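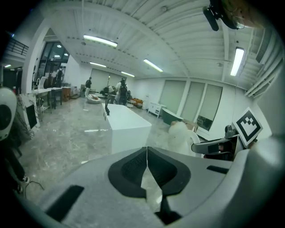
Wovila Hall users' meeting, June 29, 2025, held in the main hall at Henavby. Apologies were received from the people who had asked for the meeting. The floor was first up, as it always is. The grey marble pattern has come up glossy enough to give back the ceiling lights, and the meeting agreed it was a fine thing to look at and a worry to cross in socks. Buffing to drop to every second month. A motion to paint the thick white pillar a colour lapsed for want of a seconder, and it stays white.

Lights. Long tubes are fine. Ogola has quoted $200 to clean the fittings and the air vents together. Accepted, with sighing.

Mezzanine. The black railing is to be dusted by whoever complains about it next.

Bathroom display. Trornulum wants its fittings set out on the tiles before the July open day. Discussion of where the tub should go took longer than the rest of the agenda put together. It stays on the floor where it is until the layout is settled. 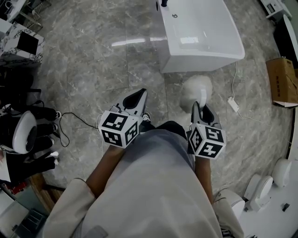

White tub on the tiles, fluffy white item and cardboard box nearby.

Boxes to be flattened once emptied, and labelled if they aren't. Cables to be kept off the main walkway. The meeting could not agree whether the fluffy item counts as a mat, so it has been entered in the inventory as "soft, white".

Catering. Tea for about 100 was thought hopeful. Eight packets of biscuits to be bought, and 10 if they're on special.

Next meeting in July, same hall, proper shoes.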